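Home | Posts | Walks | Grumbles | About

Robots, with biscuits

I went to the robot open day at Dramthorpe in September, mainly for the free parking. The leaflet promised "the workplace of tomorrow", and it was in the same building where I once failed a forklift test, so I had a sentimental interest as well.

You queue at a desk, get a sticker with a number on it (I was 229) and are let through in batches of 8. Our batch included a man who had brought his own folding stool. I laughed at him for the first ten minutes and envied him for the next forty.

The first stop was a talk by Terkance, who make the software, or possibly own the people who make the software. There were slides. One of them had an arrow going round in a circle, and we were all invited to find that exciting.

Then came the arms, which were what everybody had come for. Two of them at a white table, with a paper cup and a couple of pens, and the job was putting stationery in the cup. I have worked in offices where this was nobody's responsibility for years at a stretch, so I was ready to be impressed.

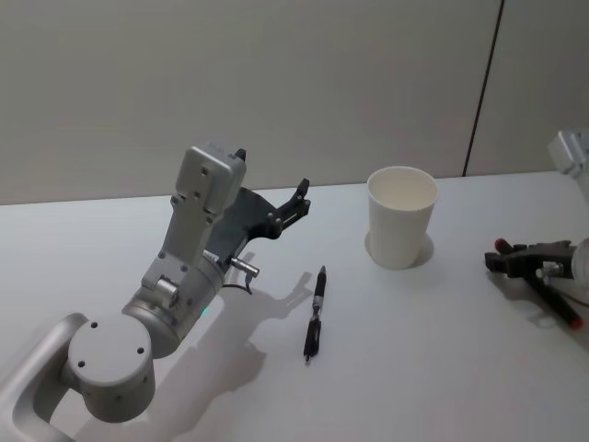
Heike Rothe told our batch that the hard part is letting go. Closing on a pen is fairly easy to teach, she said, but opening up at the right moment without knocking the cup flying takes far more practice, and they had been through 427 goes at it before they let the public in. A boy near the front asked if it could do homework. She said it could hold the pen.

I liked her for that. I also liked that she didn't once say "tomorrow".

What I hadn't expected was how tense it gets. Grown adults stood with their arms folded, leaning very slightly to the left, the way you do when someone else is parking. My mouth was dry. Over a biro!

The Nilsuwan stand after that had a conveyor belt and a bowl of mints. I took 2 mints. Tea was at four, poured by a human being, who spilt some.

Recent posts
- The bus shelter has been painted again
- Sirkeser kettle, a review in anger
- Marrows: a warning

Contact | © All grumbles my own | Back to top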